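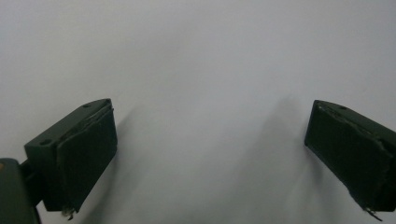

5. Pads, Fingers and the First Fold

By now you should have two Stikano hand grippers built, wired and more or less shut up in their housings. If there are screws left over, go back to section 4. We'll wait.

5.1 Fitting the pads

1. Open the fingers all the way and switch off the power. The motor does not know which of the things between the fingers is your thumb.
2. Wipe the inner face of each finger with alcohol and let it dry.
3. Peel the backing off the pad and start at the tip. Press toward the root. Starting at the root gives you a pad that is too long at the end that matters.
4. Clamp for 5 hours. Not with the gripper itself, however clever that seems at midnight.
5. Check the top border. A lifted edge will catch on knits and carry your nephew's sweater through the rest of the demonstration.

Note: Pads wear first along the top margin. Trim a ragged edge with a sharp blade when it starts to snag. Replace the pair, left and right together, after 3,000 grasps or at the first complaint from whoever does the laundry.

Note: Fuzz and torn bits collect at the lower end of the fingers. Pull them off with tweezers before each session. Blowing on them moves them into the gears.

CAUTION: Do not use superglue on the pads. The Lundgren shared shop has a finger on its wall with a pad glued on sideways, and it will be there when the building comes down.

5.2 Setting up the table

1. Lay the foam board flat on the table and tape down the corners nearest you. It will creep otherwise - slowly, and always in the middle of a good run.
2. Put the basket on the left of the board. A little overhang at the back is fine.
3. Run both cables back over your wrists so they trail behind the grippers. A cable that goes forward ends up in the fold.
4. Roll your cuffs if they are loose. Flannel and exposed gears have met before.

5.3 Two-handed lift

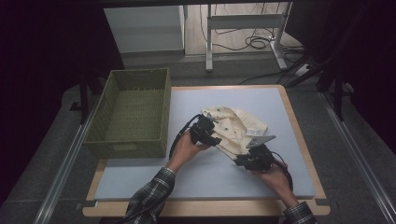
Page last changed: March 13, 2021

1. Hold one gripper in each hand, with your fingers wrapped around the handle and clear of the moving parts.
2. Drop the garment on the board in a heap. Do not arrange it. An arranged heap is cheating, and the Arnadon logger will learn to expect it.
3. Pinch the cloth from both sides and raise it a hand's width above the board. Let the lower edge sag.
4. Hold still for two seconds, then lower it and let go with both grippers.

Set the closing force to 900 on the Arnadon slider for light cotton. Anything above 2,000 is for denim and leaves marks on everything else, including the pads.

If one gripper lets go early, check its pad first, then the finger screws, then the cable plug. Most builders do this in the opposite order and lose an evening.

CAUTION: Keep the power strip off any spot where you plan to stand. Coil the slack cable before you start. The coil will undo itself by section 6, but you will have tried.

Continue to section 6, Calibrating the Caltura Wrist Sensor. Bring a snack.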